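Plorel Facial Cleansing Brush: User Manual
Section 4. First Use and Daily Care

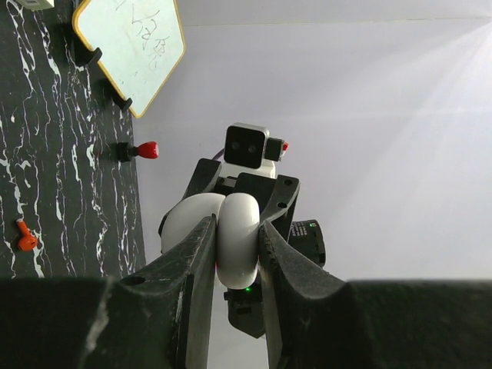 ONBERG, 12 December 2018

This section applies to the Plorel brush supplied by Flistix with the standard head and the soft head. Read it in full before using the brush on the face. Charging and battery care are covered in Section 3.

Before first use

1. Remove all packing material, including the clear film over the power button.
2. Rinse the brush head under lukewarm water and shake off the excess.
3. Push the head onto the drive pin and turn it clockwise until it clicks.
4. Press the power button once. The indicator light turns green when the brush is ready.

Note: A new head may shed a few loose bristles during the first rinse. If shedding continues after the first week, replace the head and contact Flistix Customer Care.

Testing on a small area

Users with sensitive skin should test the brush on the inside of the forearm. Wet the skin, apply a small amount of cleanser and run the brush on the low setting. Wait one full day. If redness or itching appears, do not use the brush on the face.

Cleansing the face

1. Remove eye makeup by hand. The brush is not intended for use on the eyelids.
2. Wet the face and the brush head with lukewarm water.
3. Apply a gel or cream cleanser to the face. Karpenko Mild Gel, included with the gift set, may be used with either head.
4. Place the brush against the skin before switching it on. This prevents splashing.
5. Select the low setting. The high setting should be used only after the first two weeks.
6. Move the brush in small circles over the forehead, then the nose and chin, then each cheek. A short pulse signals when to move to the next area.
7. The brush switches off by itself at the end of the cycle. Rinse the face and pat dry.

Caution: Do not use the brush with scrubs, clay masks or any product containing grains. Grains can scratch the skin and damage the seal around the drive pin.

Caution: Do not use the brush on broken skin, sunburn, active cold sores or any area under treatment by a doctor. Stop use at once if pain occurs.

Caution: Each head is for one person only.

Cleaning and storage

Rinse the head after every use and let it dry in open air with the bristles facing down. Do not close the travel cap over a wet head. Once a week, remove the head and wash both the head and the drive pin with mild soap. Wipe the handle with a damp cloth. Alcohol, nail polish remover and bleach will cloud the surface and are not covered by the warranty.

Replace the head every 3 months, or after 100 uses, whichever comes first. Heads with bent or flattened bristles should be replaced sooner.

Note: The gift set contains 4 replacement heads. Further heads may be ordered under part number 61. Heads made for earlier Plorel models do not fit this handle.

If the brush stops during a cycle, reduce the pressure and press the power button again. If it does not restart, see Section 5, Troubleshooting.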